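Looking after the hand-held grippers

The Utcombe group has been sending its grippers out to ordinary homes since December, and enough of them have come back with the same faults that it seems worth setting down how they are looked after. Most of what follows applies to the Mangundap pair, the two-fingered tool with the blue pads, which is what nearly everyone on the laundry and tidying tasks now carries. Users of the older Kuker grips can skip the part on pads but should read the part on pivots.

Start with the pads. They are the only part that touches the cloth and they wear first. On hard objects such as mugs and boxes a set lasts a long time. On fleece and towelling they pick up lint, and a pad with a coat of lint slides. Wipe both pads with a damp cloth before the first run of the day and again after every 90 grasps on fabric. Plain water is enough. Do not use alcohol wipes, which left the first batch shiny and hard at the corners. If a pad still slips after it has been wiped and dried, change it, and change the one opposite at the same time. A new pad facing an old one pulls the cloth to one side as the fingers close.

Next, check that the pads meet squarely. Close the fingers on a single sheet of paper and hold the tool up to a window. Light showing along one edge means that finger has a loose joint or has been put back on the wrong way round. The left and right fingers are mirror images and it is quite possible to fit them swapped. They will open and close like that, but the pads will not sit parallel.

The pivots are where most of the returned tools were at fault. Take hold of each finger near the pad and try to move it up and down. There should be a very small amount of play and no click. If it clicks, lift the pivot caps and look at the screws underneath. They want to be snug, then backed off until the linkage falls open under its own weight. People tend to overtighten them. A stiff linkage makes the hand work harder, and it also makes the recorded opening lag behind the real one, which is a nuisance to find later. One drop of light oil per joint every 900 cycles will do. Wipe off what is left over, or it ends up on somebody's washing.
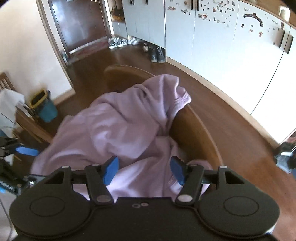 Blue pads close to the fabric of a sweatshirt draped over a chair back.

Clothing over furniture is a good test of a tool that has just been serviced, and we now ask for one before it goes back into use. Any thick top will do. Bring the fingers in with the pads either side of a fold, close gently, lift, and put the garment back. Do this ten times from different sides of the chair. What you are looking for is a grip that takes the cloth evenly and lets go cleanly. Cuffs and seams are the hardest places, so include a few of each. If the fabric hangs on to one pad when the fingers open, go back to the wiping stage before you touch any screws.

Calibration comes after the mechanical checks and never before. With the tool lying on a table, open the fingers fully and take a reading, then close them fully and take another. The fully open reading should be 72 on the Mangundap display. One either way is acceptable. If it is further out than that, open the fingers against the stop again and reset. Do the left-hand tool and the right-hand tool separately and write the readings on the card in the lid of the case, with the tool number. Several cards have come back with one line filled in for both.

Cables need a quick look as well. Run a finger along the whole length and feel for flat spots, particularly where the cable leaves the tool. It should hang in a slack loop that does not tighten when you reach forward at arm's length. If you work around chairs, walk the route once with the tools in your hands and see what the cable catches on.

For storage, leave the fingers slightly open so that the pads are not pressed together. Two sets left closed over the holidays had taken a dent that never came out. Keep them off radiators and windowsills.

Spare pads and pivot screws are in the second drawer at Erken, in the bags with green labels. Please take a full set and sign for it. The longer screws in the same drawer belong to the Kuker grips and will foul the linkage if used on anything else. Broken fingers should be sent back whole, with the screws still in.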